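Unit 6 handout: Who decides what gets taught?
Education Policy and Schools, instructor Randa Tarawneh

Reading for this unit: the Mulach chapter on curriculum control, pages 70 to 77. Skip the appendix.

Last time we ended on the difference between a standard and a curriculum. People mix these up in public debate all the time, so here they are again. A standard says what a student should know or be able to do by the end of a grade. A curriculum is the plan for getting there: the units, the order, the texts, the assignments. A state can write the first and leave the second to districts. Many do.

Three levels to keep apart

State. Sets standards, graduation requirements and usually the tests. May also approve a list of textbooks.

District. Picks materials, sets the calendar, hires staff. The elected school board votes on most of this in open meetings.

Classroom. The teacher decides how long to spend on a topic, what to skip and what to add. This is the level with the least formal power and a lot of the real effect.

The life skills argument

Every few years a bill comes up to require a course in personal finance, or civics, or basic home repair. The case for it is easy to make and polls well. The harder question is what gives way. The school day is a fixed length. A new one-semester requirement takes a slot from something else, most often an elective, and electives have no test attached to defend them.

Our running case is the Uvberg district. The board there added a required finance course and paid for it by cutting one of two art sections and merging the shop and technology electives. Read the minutes for yourself before class. Note who spoke, and at what point in the process. Most of the parents came to the last meeting, after the budget draft was already written.
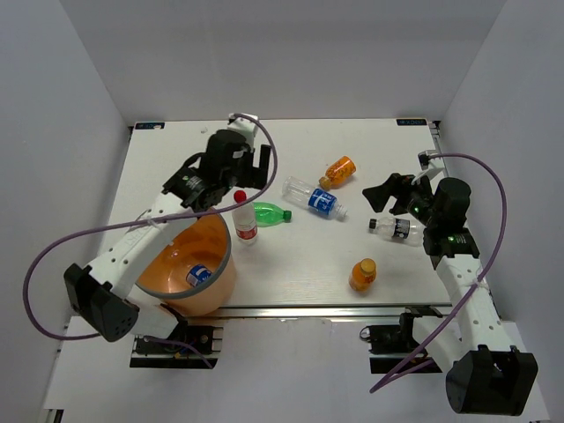

Fig. 1. Tabletop workspace with two robot arms.

Technology electives raise a separate problem, and Apinya Rungrueang will cover it in her guest session. Equipment is often bought with one-time grant money. Staff time, repairs and training come out of the regular budget every year after that. When you read a grant announcement, look for the second number. It is often missing.

Terms you should be able to define

Mandate: a requirement set by a higher level of government.
Unfunded mandate: the same, with no money attached.
Local control: the idea that districts should make most school decisions. Used by all sides, depending on the issue.
Opportunity cost: what you give up by choosing one thing over another.

Short paper

Pick one course requirement adopted or proposed in a district you know. Explain who proposed it, who had the power to approve it and what it replaced. Two pages, double spaced. Cite meeting minutes or a budget document - news stories alone are not enough. Bring a printed copy to the September workshop.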